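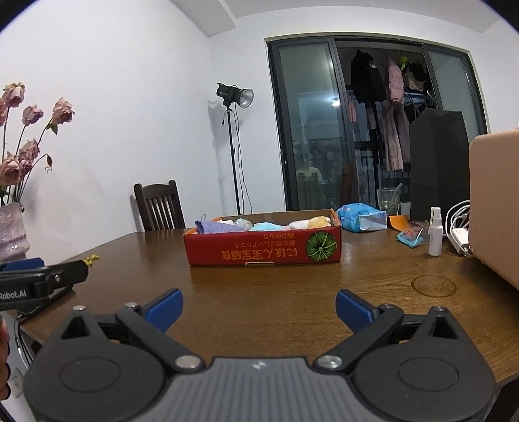
gerkholm_lad
Posted 01/11/2024
Has anyone here stripped an old table and left it without any finish at all? We bought a kitchen table from a house clearance in September and the top had a thick orange varnish on it that had gone sticky. I took it off with a scraper and then went over it with 100 grit. I've left the top bare so far and I quite like it that way, but my wife thinks it will be ruined by Christmas. The table in the photo, with the wide empty stretch between the two blue pads, has the glossy sort of surface I don't want. We eat at it every day and the kids do their homework on it.

Ragnarsson
Your wife is right. Tea, red wine, felt tip, all of it goes straight in. Put something on it before you use it any more. I'd go for hard wax oil, two thin coats, leave it overnight between them.

gerkholm_lad
Would that turn it orange again? That's what I'm trying to get away from.

Ragnarsson
It will warm it up a bit. It won't go orange. Try it on the underside first.

pinmill40
I don't agree that it has to be finished. My gran's table in Britlow was never oiled or varnished and she scrubbed it every Saturday with soda crystals. It had marks on it, but it was a kitchen table. It's still in use at my cousin's.

Ragnarsson
What was it made of though? Scrubbed tops were usually sycamore or pine and they were scrubbed properly, along the grain, for years. Most people now will wipe it with a damp cloth and wonder why it's gone grey.

pinmill40
Pine I think. And yes, you do have to scrub it. I just don't think oil is the only answer.

Asdis_L
I did ours with white soap flakes, the way my mother did her floors. You dissolve them in hot water, let it cool, wipe it on and wipe off what's left. Do that 3 or 4 times at the start and then once a month. It stays pale. It won't stop a wine stain if you leave it, but most things come off.
— Ásdís Lauritsen

Ragnarsson
Soap is fine on pale wood. I wouldn't use it on oak that's had iron anywhere near it — you get black marks.

gerkholm_lad
I've no idea what the wood is. The man at the clearance said beech but he also said the chairs matched and they don't. How long does the soap take to dry?

Asdis_L
An hour or so in a warm room. The surface goes a bit rough after the first coat, so rub it down lightly with something finer than 100 before the second one.

curitz_tom
Whatever you use, do the underside as well. I only did the top of mine and it cupped by 8 mm over one winter.

pinmill40
That'll be your radiator.

curitz_tom
It's nowhere near the radiator.

gerkholm_lad
Thanks all. I've got soap flakes coming and I'll do a patch underneath at the weekend, then the rest if it looks all right.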